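Business > Small Manufacturers > Interviews

News Interviews Jobs Events Subscribe

Borrowing, hiring and a very long lease: coffee with Cosmin Rusu

I got to the Visser Street diner ten minutes early on Tuesday and Cosmin Rusu was already in the booth, halfway through his eggs and on the phone to a bank. He waved me in, finished the call, put the phone face down and said, "Ask me anything except what the interest rate is."

So naturally I asked him what the interest rate was.

"Higher than when I signed the lease," he said, and laughed, and then stopped laughing. Cosmin runs Drakholm, which makes door hardware (hinges, mostly, and a heavy latch that barn owners seem to love) out of a long brick building on the east side of Fliston. He has nine people on the payroll. Two years ago he had seven, and he'd like more, but every time I talk to a small manufacturer in this county the same thing comes up. They have the orders. They can't decide whether to believe in them.

"I look at the order book and I feel like a genius," he told me. "Then I look at what steel costs and I feel like I should've been a dentist."

I wanted to know how he plans for a year like this one, with one forecast saying things are picking up and the next saying batten down. He said he quit reading forecasts in the spring. What he watches now is how fast his customers pay. When the builders' suppliers settle up in a month, he orders extra stock and sleeps fine. When they start stretching it out and the bookkeeper over there is suddenly always at lunch, he holds off on everything, even the new drill press he's been talking about for as long as I've known him. 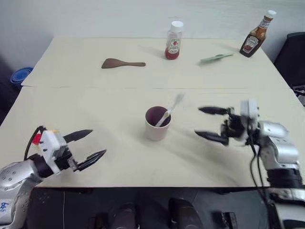 He brought in his business partner, Abílio Louro, a few years back, and Abílio turned up around the time my pancakes did. He handles the money, so I asked him the same question and got a completely different answer!

"Cosmin watches the customers, I watch the insurance," Abílio said. "Insurance, freight, electric. Those never go down. If I can cover those three in a slow month, we're okay." He took a piece of toast off Cosmin's plate without asking. "We had one order last winter for 1,293 latches. Everybody was so happy. I was up nights, we had to buy all that steel before we saw a dime."

Did they ever think about turning it down? Cosmin said no, Abílio said yes, and they said it at exactly the same moment.

The buyer was Sellutell, the farm supply outfit, and it did pay, a little late. That job covered two new hires. Both of them had come from warehouse work and neither had run a press before, so Cosmin trained them himself in the evenings. He's proud of that, I think more than he is of the order. "People say they can't find skilled workers," he said. "Okay, so find a regular worker and give it six months."

I asked about the lease again on the way out, because I'm nosy. It has a long way to run and the rent steps up in September. Abílio has already started on the landlord. Cosmin was back on the phone before we reached the parking lot, and from what I could hear, it was the bank.

Contact the newsroom | Copyright, all rights reserved | Back to top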